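Doigts souples ou doigts rigides : une semaine d'essais sur les meubles à tiroirs

Publié en février — Catégorie : Atelier — 5 commentaires

J'avais promis un retour sur les deux jeux de doigts reçus le mois dernier. Le premier est le Zitus, rigide, bout étroit. Le second est l'Azimi, plus large, avec une face interne qui accroche mieux. Les deux se montent sur la même pince parallèle, ce qui m'a évité de refaire la bride.

Le contrôleur reste le Drilero que j'utilise depuis l'automne. Je n'ai touché ni aux gains ni à la vitesse d'approche. J'ai seulement modifié l'ouverture au repos, réglée à 100 mm pour les deux jeux.

Le protocole est simple. On approche un tiroir sans poignée, on cherche le bord supérieur de la façade, on tire, on referme. Ensuite on prend un livre posé sur le meuble et on le repose. J'ai fait presque 300 cycles en tout, répartis à parts égales.

Sur les tiroirs, le Zitus passe mieux. La fente entre deux façades est étroite et l'Azimi bute dessus une fois sur quatre, surtout quand le poignet arrive un peu de travers. Sur les livres c'est l'inverse : le Zitus marque les couvertures souples et laisse glisser les plus fins, alors que l'Azimi les tient sans qu'on ait à serrer.

Reste la question des caméras. Celle du poignet voit très bien les arêtes du bois, mais à courte distance toutes les planches se ressemblent et l'estimation de pose saute d'un rail à l'autre. La caméra de tête sert donc à savoir devant quel tiroir on se trouve, et celle du poignet prend le relais pour les derniers centimètres.
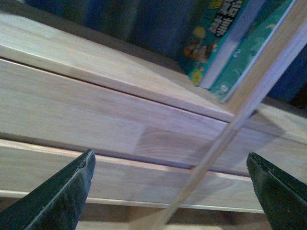
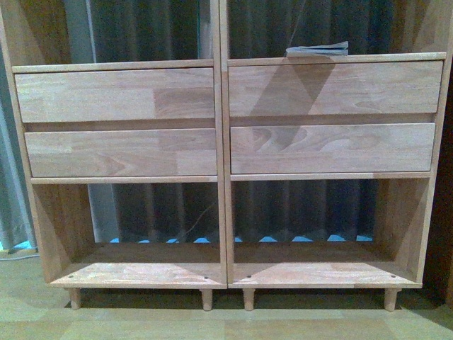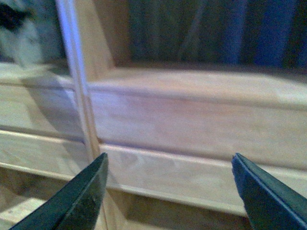
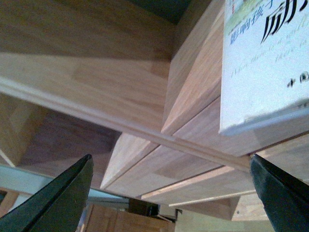

Côté journal, j'ai gardé 2 132 mesures d'effort exploitables. Le reste est parti à cause d'un décalage d'horloge entre le Drilero et le PC, que j'ai corrigé dimanche en forçant la synchronisation au démarrage. Si vous avez le même contrôleur, vérifiez ce point avant de lancer une longue série.

Pour l'instant je garde l'Azimi pour les livres et le Zitus pour les tiroirs, avec un changement à la main entre les deux. Il faut compter 5 minutes, vis comprises. L'atelier de Privmont propose un changeur rapide, mais le prix me fait hésiter — et il ajoute du poids au bout du bras.

Je mettrai les fichiers de la bride en ligne quand j'aurai repris les cotes du deuxième perçage, qui est trop serré.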